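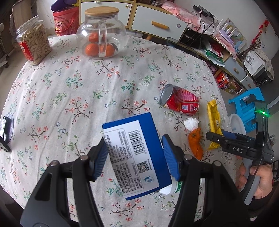 A blue and white box between the finger pads, with a second gripper working from the right.

News from the tooling side

It has been a busy August for those of us who look after the software behind the Grevholm recordings, and we've been promising you an update for long enough, so pour yourself something and settle in!

The big item is that Susix, our replay and labeling tool, finally has a proper timeline. Many of you will remember the old way, which meant scrubbing back and forth in one window, writing down the moment the fingers closed, and then typing that number into another window (and, if you were anything like us, typing it wrong). Now the finger opening is drawn as a curve right beneath the video, and you can drop a "contact" or "release" mark straight onto it. When there are two grippers at the same table, both curves sit one above the other on a shared clock, so a handover or a near miss between the two is much easier to spot.

The clock itself took most of our patience. We had over 400 episodes where the two streams drifted apart, usually by only 2 or 3 video frames, but that's plenty to make a policy believe an object moved before anything touched it. Balogh, our alignment script, now checks the drift at the start and end of each episode and stretches the shorter stream to fit. If it can't find a good match it leaves the files alone and puts the episode on a review list, which we go through together on Wednesday mornings with a lot of coffee.

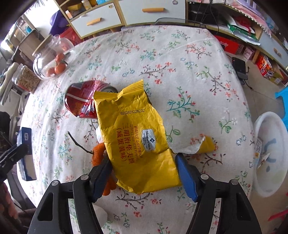 Then there is the matter of soft things, which has turned into everybody's favorite argument. A carton is kind to a grasp planner: it has flat sides, and it keeps them while you close in. A crumpled snack package changes shape as soon as you squeeze it, and shiny wrapping gives our depth estimate all sorts of funny ideas about where the surface is. Ikex, the perception module, used to fit a box around everything regardless, and the planner would trust that box right up to the end. The new version hands over a rough outline plus a confidence value for each part of it, and the planner aims for the parts it believes in and closes more slowly on the rest.

We're training on the first 2000 cleaned episodes now, and we'd dearly like more clutter in the next batch, with cans on their sides and crinkly wrappers lying up against other things. If you're updating from the spring release, please clear your Susix cache first, or the old marks will show up in the wrong places. Settings and shortcuts carry over as they are, and the revised setup notes are in the usual shared folder.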